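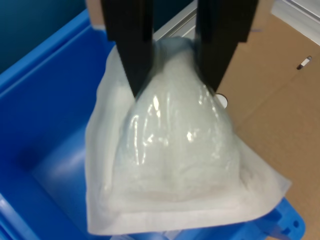 Translucent plastic bag held closed at the top.

Board: Courts and Procedure > Filing questions

docket_mule
Question on the page limit in Plonthorpe County civil court. Local rule caps a summary judgment brief at 8 pages. Mine is 8 pages of argument plus a table of contents and the signature block. The clerk bounced it Sunday night through the e-filing portal, filing no. 3476, reason code "length." Does the table of contents count?

brieflywrong
No. Tables and the certificate of service are excluded. Resubmit with a cover note citing the rule.

Flakton_Clerking
Depends on which version of the rules you have. The December revision dropped the exclusion for signature blocks. Tables are still out, the signature block is in. If yours spills onto a ninth page, the rejection was correct.

brieflywrong
The revision applies to cases opened after it took effect. Older cases stay under the old text.

Flakton_Clerking
That is the Drulbridge rule. Plonthorpe applies the revision to anything filed after the effective date, regardless of when the case was opened. Read the last paragraph of the adopting order.

docket_mule
Case was opened before the revision. Signature block is on page 9, alone.

tollingperiod
Then cut six lines and stop arguing with the portal. Also check your footnotes - the portal doesn't measure them but the judge's staff does.

brieflywrong
I read the adopting order. It says "all filings." I still think there is a fairness argument for pending cases, but I withdraw the advice to resubmit unchanged.

paperweight321
Is anyone going to mention the deadline? A rejected filing does not hold your date in that court. You need the corrected brief in, plus a short motion to accept it as timely.

Flakton_Clerking
Agreed on the motion. Attach the rejection notice. Chowdhury v. Plonthorpe Water District is the order everyone cites there, one-day delay excused after a format rejection.

docket_mule
Cut to 8 pages with the signature block included. Refiled at 600 dpi, which the portal then rejected for file size. Rescanning now.

tollingperiod
Don't scan it. Export the PDF straight from the word processor.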